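Fault Report: The Arm That Would Not Let Go

Itsuki Sakamoto keeps a log of every stopped run. The entry that takes up most of the pages concerns run 208, in which a simulated arm at Harnon pushed down on a cooktop and kept pushing.

"The task was plain," Sakamoto said. "Reach the pan, grip it, lift it. The controller got the grip command and the lift command in the same step. It dropped the second one."

The arm held its last downward target. Contact force climbed past the 30-newton limit set for the task, and the safety stop did not trip. Sakamoto traced that to the filter on the force signal, which averaged over 200 samples. By the time the average crossed the limit, the fingers had sunk into the grates and the physics solver had thrown the arm clear of the stove.
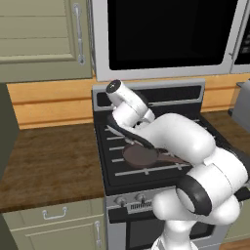

"In simulation you lose an afternoon," Sakamoto said. "On hardware you lose a wrist, or you hurt the person standing next to it. The stop code is the same in both. That was my concern."

The team had planned to move the controller, known in-house as Zotitari, to a physical arm in July. Sakamoto asked for a hold and got one. The filter window was cut, and a second check was added that reads the raw signal and ignores the average. Dropped commands now raise a fault and freeze the joints.

The repeat tests ran to 321 attempts. Two ended in a stop, both for a late gripper reply. Sakamoto counts those as correct behavior. "It stopped when it didn't know where the fingers were. I have no complaint."

Asked what remains open, Sakamoto named the restart. After a freeze, an operator can clear the fault without checking the gripper state. A fix is written but has not been reviewed.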